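Break room and beverage station inspection, Velness office, second floor
Date of walk-through: 10/05/2025
Inspected by: Jong-dae Yeo
Previous inspection: September
Building file no.: 1816

Marks used: **OK** = fine as found. **FIX** = needs work, see comment. **N/A** = doesn't apply to this room. Comments go under the item. Items carried over from September have a (C) after the number.

## 1. Entry, floor and exits

- **1.1 Door opens fully and closes by itself.** OK
- **1.2 (C) Floor mat lies flat, no curled corners.** OK
 - Replaced after September. The new one has a rubber back and stays put.
- **1.3 Floor dry and free of spills.** OK
- **1.4 Walkway to the rear exit clear.** FIX
 - Two flattened cartons and a folding chair were leaning on the wall beside the exit door. Moved the chair to the storage closet. Cartons need to go down to recycling. Whoever unpacks a delivery takes the cardboard down the same day.
- **1.5 Exit sign lit.** OK
- **1.6 Ceiling lights working.** FIX
 - Tube over the sink flickers. Reported to the building office, ticket 1693.

## 2. Electrical

- **2.1 Kettle cord and plug undamaged.** OK
- **2.2 Kettle lid closes and latches.** OK
 - Some scale on the bottom. Descale before the next inspection.
- **2.3 (C) No extension cords in use on the counter.** FIX
 - The toaster is on an extension cord again. Same comment as September. The cord runs behind the sink tap. I unplugged it and put the toaster by the outlet on the left wall. It should stay there.
- **2.4 Outlet near sink trips and resets on test.** OK
- **2.5 Microwave door seal clean, door closes tight.** OK
- **2.6 Refrigerator plug reachable without moving the unit.** FIX
 - It isn't. The refrigerator has to be pulled out to get at it. Low priority, but ask Grenari to look at it when they come to service the unit.

## 3. Sink and cleaning supplies

- **3.1 Hot water temperature at tap.** OK
 - 121 degrees F after one minute of running.
- **3.2 Drain runs freely.** OK
- **3.3 Dish soap and hand soap both present and labeled.** OK
- **3.4 Cleaning chemicals stored below the counter, away from food and drink.** FIX
 - Spray bottle of glass cleaner was on the shelf with the paper cups. Moved it under the sink. Bottle has no label other than marker. Relabel it or throw it out.
- **3.5 Sponge replaced within the last two weeks.** FIX
 - No date on the holder, so there's no way to tell. I put out a new one and wrote the date on tape.
- **3.6 Paper towels stocked.** OK

## 4. Drinks table

The table was looked at separately from the counter. It gets the most use and it drew most of the comments last time.

- **4.1 Table steady, does not rock.** OK
- **4.2 Top wiped, no sugar or powder left on it.** OK
- **4.3 (C) Drink packets kept in a closed-sided holder, off the table surface.** OK
 - In September they were loose in a carton lid. The clear two-tier organizer takes care of it. The coffee sticks go in the lower compartment.
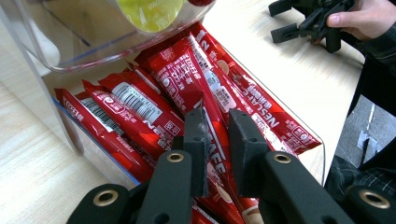

*Item 4.3. Nescafé sticks in the lower compartment of the clear organizer.*

- **4.4 Organizer free of cracks and sharp edges.** OK
 - Ran a finger along the rim of both tiers and the side panels. Smooth all the way. If a panel cracks, take the whole unit out of use and don't tape it.
- **4.5 Packets sealed, no tears or leaks.** OK
 - Took the sticks out, checked the ends and put them back. No powder in the bottom.
- **4.6 Packets within date.** OK
 - The wrappers have Chinese text. A couple of people asked which line is the date, so I've put a note on the inside of the cupboard door.
- **4.7 Older stock used first.** FIX
 - The sticks lie across each other and there's no telling old from new. When refilling, empty the compartment, put the new ones in, then lay the old ones on top. Line them up the same way if there's time. It also makes it easier to pull one out without dragging up the rest.
- **4.8 Compartment not overfilled.** OK
 - Keep to 20 sticks. Anything above that stays in the cupboard.
- **4.9 Upper tier used for light items only.** OK
 - No glass jars and no mugs up there. The tray isn't made for the weight, and a mug would hit the table if it slid off.
- **4.10 Allergen sheet posted near the drinks.** FIX
 - Missing. Many instant coffee mixes contain milk, and the sheet should cover everything kept on this table. Copy the ingredients from the outer boxes before they get thrown away. Ahn has the template.
- **4.11 Stir sticks and spoons covered.** OK
- **4.12 Cup dispenser secured to wall.** OK
 - Lower screw is a little proud. Tightened by hand, should get a proper turn with a screwdriver.

## 5. Food storage and refrigerator

- **5.1 Refrigerator at or below 40 degrees F.** OK
 - Read 38.
- **5.2 Items labeled with name and date.** FIX
 - Three containers with no label. Notice put on the door. They get thrown out at the end of the week if nobody claims them.
- **5.3 Shelves and drawers clean.** OK
- **5.4 Dry goods off the floor.** FIX
 - One bag of rice under the shelf. Moved up.
- **5.5 No signs of pests.** OK
 - Looked behind the trash can, under the sink and along the baseboard.
- **5.6 Pet food kept apart from staff food.** FIX
 - There is a sack of dog food in the dry goods cupboard, next to the crackers. It belongs with the Canine samples in the store room. Keep it in a lidded bin over there.

## 6. Waste

- **6.1 Trash can has a lid and a liner.** OK
- **6.2 Recycling sorted.** FIX
 - Empty drink sachets are ending up in the paper bin. They are foil lined and go in the trash.
- **6.3 Nothing stacked on top of the bins.** OK

## 7. First aid and fire

- **7.1 First aid kit in place and sealed.** FIX
 - In place. Seal broken, burn gel used up. Reorder burn gel and two packs of small bandages.
- **7.2 Extinguisher in bracket, gauge in the green.** OK
- **7.3 Extinguisher tag current.** OK
- **7.4 Fire blanket within reach of the toaster.** OK
 - Checked again after moving the toaster (see 2.3).
- **7.5 Emergency numbers posted.** OK
 - Sheet is faded. Print a new one when the allergen sheet gets done.

## Follow-up

| Item | What | Who | Status |
|---|---|---|---|
| 1.4 | Cartons to recycling | J. Yeo | Done same day |
| 1.6 | Light over sink | Building office | Open |
| 2.3 | Toaster stays off extension cord | All staff | Moved, recheck |
| 2.6 | Refrigerator plug access | Grenari | Open |
| 3.4 | Relabel or discard spray bottle | Cleaning | Open |
| 4.7 | Refill order for coffee sticks | Whoever refills | Note posted |
| 4.10 | Allergen sheet | Ahn | Open |
| 5.6 | Dog food to store room | J. Yeo | Open, no bin yet |
| 7.1 | Burn gel, bandages | J. Yeo | Ordered |

General comment: better than September overall. The extension cord is the only item marked FIX two times in a row and I'd like it gone from the room. If it's back next time I will take it to the office. The drinks table can come off the carried-over list apart from 4.7 and 4.10.

Leave this copy in the folder on the side of the refrigerator. Write additions below the line with your initials.

---

Kettle descaled. Also the hinge on the left cupboard door is loose, please add to next list. – J.Y.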